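Bimanual toy pickup: does randomizing the start pose help at all?

zhruby
Posted in Methods, 9:40

Result from the July runs in the orange and blue booth. Task is to clear the toys from the floor onto the shelf, two arms on a shared rail. Policy A was trained on 297 demos with fixed toy positions, policy B on the same number with positions shuffled between episodes. Out of 27 trials each, A completed 14 and B completed 27.

I read that as position shuffling doing all the work. The toys differ in shape, so grasp choice matters too, but both policies saw the same set.
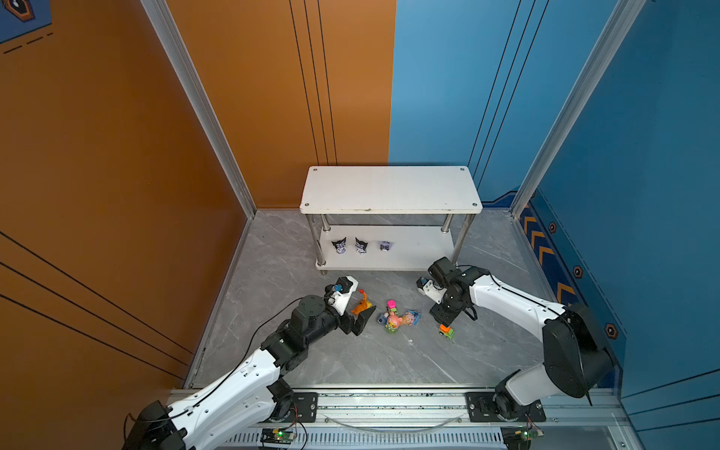

Reply 1 – negussie_lab

Disagree with "all the work". Did you shuffle the arm start poses in B as well? If so, you changed two things.

Reply 2 – zhruby

Yes, start poses were shuffled in B. Fair point. I'll edit the post.

Reply 3 – Rivadeneyra_A

27 of 27 also means your test is saturated. Were the test layouts drawn from the same distribution as the B training layouts? That favors B before you start.

Reply 4 – zhruby

Same distribution, different seeds. I don't think that's unfair – it is the deployment case for us.

Reply 5 – Rivadeneyra_A

Then say so in the title. Add a third policy with shuffled toys and fixed start poses, and report failures per arm. Left and right handoffs fail differently on our Sodura setup.

Reply 6 – zhruby

Third policy is training now. Per-arm counts will go in the same table.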